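The Pillevville Reader
Notes from the back table, 8 May 2018

Do We Need a Blurb on Everything?

I picked up Lilance last month on the strength of its back cover, and I've been annoyed with myself ever since. The cover promised a "heart-stopping" family mystery that I would "devour in one sitting." I have read it now, all 281 pages, and my heart kept up its regular work the whole time. It took me nine nights. On two of those I fell asleep with the lamp on.

It isn't a bad book. I want to say that early, because a few of you wrote in after the September issue to tell me I don't like anything. Lilance is a quiet novel about a woman who goes back to a river town to clear out her aunt's house and finds letters that don't match the story she was told growing up. The letters are good. The aunt, who is dead on page one, is the best company in the book. If the cover had said "slow, a little sad, strong on kitchens," I would have bought it anyway and had a better time.

What bothers me is the gap between the book and the noise around it. The publisher, Hukeck, is a small house, and I used to think of small houses as the place you went to get away from that kind of thing. Their early books came with a plain paragraph on the back and maybe a line about where the author lived. Lilance has four quotes on the jacket, two of them from writers who are also published by Hukeck. I checked. One of the two calls the prose "luminous." I have now seen that word on so many jackets that I've stopped believing in light.

I'll grant that a first-time novelist needs help. Bookstores don't stock what they haven't heard of, and readers like me walk past a table of unknown names and pick up the one with the ribbon of praise. I did it. So the blurb worked, if the only job of a blurb is to get a book from the table to the register. Whether it gets me to come back for the second one is another matter.

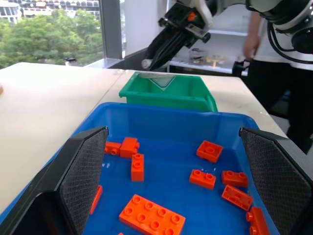

The mystery part is where the selling does real harm. You're told there's a twist, so you read for the twist. By chapter 4 I was suspicious of the neighbor, the lawyer and a perfectly innocent dog. Every time somebody made toast I wondered what they meant by it. When the big turn comes, close to page 50 from the end, it's a small human thing about money and pride, and it would have moved me if I hadn't been braced for a body in the well.

Compare it with The Venter Road, which the evening group read over the winter. Same sort of town, same sort of secret, and nearly no advertising that I ever saw. The library's copy had lost its jacket years ago. We came to it cold and most of us loved it. I went back to my notes to see if it was really so much better written, and I'm not convinced it is. The dialogue is stiffer than in Lilance, and the middle third is mostly weather. But we let it be what it was. I don't think anyone in the room used the word "luminous," though somebody did say "damp," and meant it kindly.

Some smaller complaints about Lilance while I'm here. The chapters set in the past are in italics, whole pages of them, and my eyes aren't what they were. The heroine works as a translator, and we're told often that she is very good at it, but we never get to see her wrestle with a sentence. That seems a waste. A translator reading her dead aunt's letters ought to notice things the rest of us would miss, and she mostly notices the handwriting. There's also a boyfriend in the city who phones every so often so that she can be short with him. I felt for the man.

On the good side: the sale of the furniture, which runs for most of a chapter and is funny in a dry way. The neighbor who wants the piano and won't say so. The last letter, which I read twice. The author can write two people in a room who both know something and won't bring it up, and that's harder than any twist. I hope the next book has more of it and that Hukeck lets it go out the door in an ordinary coat.

I did ask at the store whether jacket quotes make any difference to what sells here in Pillevville. The answer was a shrug and "the cover does." The cover of Lilance is a woman seen from behind, looking at water. I'd guess you own at least one book with that woman on it. She must be tired of standing there.

A reader asked me to say plainly whether the evening group should take Lilance on. My vote is a cautious yes, on the condition that whoever hands out the copies takes the jackets off first. I'm half serious. It would be interesting to find out if people who haven't been promised a thriller have more patience with the italics. There's plenty to argue over as well, mainly whether the aunt was right to keep quiet. I think she wasn't. The book thinks she was, and it doesn't work very hard to persuade me.

Those who want to read ahead can find one copy at the library and a short stack at the store. It's out in paperback only. Don't read the back. Don't read the page of praise inside the front either, where the same four quotes turn up again at greater length and one of them gives away who wrote the letters.

As for the letter that came in defending blurbs - unsigned, but typed with some force - I did read it all the way through. The writer says that praise on a jacket is a courtesy between authors and that grown adults know how to discount it. Fair enough. But if we're all discounting it, I don't see what it's doing there, and I'd rather have the paragraph that tells me what the book is about. Lilance doesn't have one. I looked on the back, on both flaps and on the publisher's page, and the closest I could find was "a story of secrets." So is my tax return.

Next issue: short stories, and whether anyone finishes a collection in order.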